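The laundry on Sutherland Street

An interview with the owner of the Piltano laundry, Fleltberg

16 March 2024

When I come to the Piltano laundry, the door is already open and the radio is playing very softly. The owner asks me to wait until she has finished folding a tablecloth. She does it alone, holding one corner under her chin, and puts it on a pile for the restaurant Sumidari across the road.

She has worked in this shop for 17 years. Before that it belonged to her aunt, who did not want to sell it to a stranger.

"My aunt did not ask me if I liked the work," she says. "She asked me if I could get up early. I said yes, and this was a lie, but after one winter it became true."

She starts at 6 in the morning. The restaurant cloths come first, then the shirts, and in the afternoon the things which need a hand and not a machine: old curtains, baby clothes, a wedding dress from time to time. I ask her which of these she likes best.

"Curtains," she says at once. "People think curtains are boring. But a curtain has hung in one room for many years, and it has taken everything from this room, the cooking, the smoke, the sun. When I wash it the water is brown like tea. It gives me great pleasure, I am sorry to say."

The most difficult customers, in her opinion, are those who have already tried to remove a stain at home. They use hot water on blood, or they rub red wine with salt until the cloth becomes thin. She would like them to do nothing and bring it to her the same day.

"Cold water and patience. I say it to everybody. They nod, and the next month they have again used hot water."

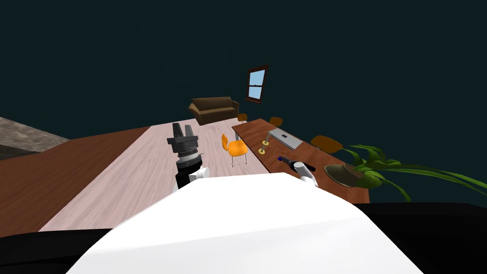
Prices and neighbours

A shirt at Piltano costs the same as it did in November, although the electricity has become more expensive. She raised the price of the large pieces instead. A double blanket is now 17, and for this she has heard some complaints.

"One man told me that for this money he can buy a new blanket. I told him yes, you can, and it will be a bad blanket. He left it with me in the end."

There were once 7 laundries in this part of Fleltberg. Hers is the last one where the owner also does the ironing. She does not speak about it with much sadness. Many people have a good machine at home now, she explains, and she has one herself, upstairs, which she uses for her own clothes because she does not want to come down again in the evening.

She keeps over 45 pieces which were never collected. They hang in the back under a sheet. There is a green winter coat among them which she has brushed every spring, and she still knows the face of the woman who brought it.

"I should give it away. My daughter tells me this every year. But then the woman will come, you understand, the day after."

A boy comes in with a bag of football shirts, and she looks inside the bag and closes it again quickly. He can have them tomorrow after four, she tells him, and he must empty the pockets himself.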